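**10.10.2018, Wohnzimmer Findelton, Aufgabe »Tisch abräumen«**

Fortsetzung von gestern. Eimer in die linke Hand, rechts greifen, Müll vom Couchtisch in den Eimer, fertig. In der Aufgabenbeschreibung ist das eine Zeile, und man merkt, dass sie am Schreibtisch entstanden ist.

Stand heute Abend: 258 Episoden aufgenommen, davon 43 aussortiert. Der Datensatz steht damit bei 1372 brauchbaren. Unathi hat vormittags teleoperiert, ich nachmittags. Wer wissen will, wann wir gewechselt haben, muss nur auf die Armbewegungen schauen: ihre sehen aus wie Abräumen, meine wie Verhandeln.

Gründe fürs Aussortieren, nach Häufigkeit:

- Tüte klebt am Finger und kommt mit dem Arm wieder aus dem Eimer heraus
- Flasche gekippt und unter das Sofa gerollt
- Zeitstempel der Handgelenkkamera verspringt (Tetteh sucht, Tetteh flucht)
- Operator hat vergessen, die Episode zu beenden, und ist Kaffee holen gegangen. Das war ich.

Die Flaschen sind inzwischen langweilig, im guten Sinn. Das Taschentuch auch, solange man es zusammenknüllt. Übrig bleiben die Tüten. Der Greifer macht zu, der Encoder meldet »geschlossen«, und ob dazwischen eine Folie steckt oder Luft, ist eine Frage des Glaubens. Rafail Dimitriou möchte deshalb das Kraftsignal mitschreiben. Ich habe nichts dagegen, außer dass es bei Folie ungefähr so viel sagt wie der Encoder.
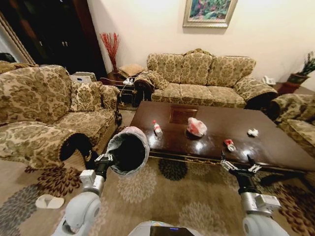
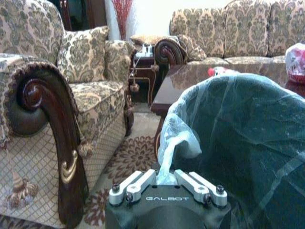
Offen ist weiter, wie wir den linken Arm behandeln. Hält er den Eimer die ganze Episode über still, lernt das Modell vermutlich, dass links nie etwas passiert, und wir haben einen teuren Eimerständer. Führt man den Eimer dem Greifgut entgegen, werden die Demos kürzer, dafür macht es jeder anders. Unathi zieht nach, sobald rechts etwas gegriffen ist. Ich ziehe vorher nach, weil ich ungeduldig bin. Athina hat beides gesehen und das Wort »multimodal« benutzt, was bei ihr kein Lob ist.

Vorläufige Regel bis zum nächsten Treffen: erst greifen, dann Eimer heran, dann loslassen. Der Eimer darf gekippt werden, aber nicht so weit, dass der Inhalt wieder auf dem Teppich landet. Ein Episodenende zählt erst, wenn beide Arme in Ruhelage sind. Alte Episoden aus dem April bekommen das Label `eimer_frei` und bleiben vorerst drin.

Zum Raum: Die Tischplatte spiegelt. Die Kopfkamera hat je nach Tageszeit helle Flecken genau dort, wo eine durchsichtige Flasche gern stehen würde. Lefteris wollte eine Decke darüberlegen. Abgelehnt, in echten Wohnungen gibt es auch Lack, und in Kokstead haben wir die matte Platte gehabt und uns hinterher gewundert. Den Teppich mit den großen Blumen lassen wir ebenfalls liegen. Die Segmentierung hält einzelne Medaillons weiterhin für Objekte. Sie hat bisher nicht versucht, eins wegzuwerfen.

Uvau-Export läuft seit der Umstellung durch, bricht aber bei Episoden unter 12 Sekunden mit einer leeren Fehlermeldung ab. Betrifft nur Unathi, ich war noch nie so schnell.

Für morgen:

- Tüten in drei Zuständen anbieten: geknüllt, flach, halb aufgeblasen
- Startpositionen auslosen, ich lege sonst alles rechts hin
- Tetteh: Zeitstempel, bitte vor der ersten Aufnahme
- Fingerflächen mit Alkohol abwischen, gegen das Kleben
- Besen besorgen (Sofa, darunter, siehe oben)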